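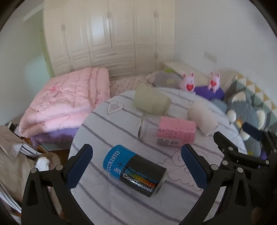
# Grarkari: grasp angle labels for lying containers

Projects > Floketness > Perception > Grarkari
5 shares | 18 comments

Grarkari is a small package that estimates in which direction a container is lying, and gives this angle to the planner before the hand closes. It is made for bottles, jars and cups which lie on their side on a table at home. For standing objects please use the older package, Thaler.

## What is in the release

- 172 clips from hand-held grippers, recorded in homes
- one axis label for each container, drawn on the first sharp image of the clip
- the planner settings we use with Gislow, our two-arm controller

## How the label is made

The axis goes from the base to the opening. When it is difficult to say which end is the opening, the label has only a line and the field `end_known` is set to false. A tilted cup gets its axis from the wide rim to the narrow end, and the field `tapered` is true.

Clear jars are the hard case. The stripes of a tablecloth are visible through the empty part, and the edge finder likes to follow the stripes instead of the jar. We let the model look at the label and the rim first. On the cylinder with the "Cool Towel" lettering the glare is the bigger problem, so the two colors of the body are used to find the long direction.

## Planner

The jaws should come from both sides of the axis and stay open until the angle error is under 15 degrees. This value is in `gislow.yaml` under `close_gate`. If you make it smaller, the hand waits longer, and in my tests the success did not become better.

## Known problems

1. Blurred containers at the back of the table often receive a wrong axis. Please filter them with `sharp_min`.
2. When a jaw covers part of a drawing on the cloth, the drawing is sometimes detected as a flat object.
3. The left and right hand share one clock. After a restart wait about 5 seconds.

The next labels are planned for September. Corrections to the labels are welcome, please send them with the clip number.

Maintainer: Iason Kourkoulas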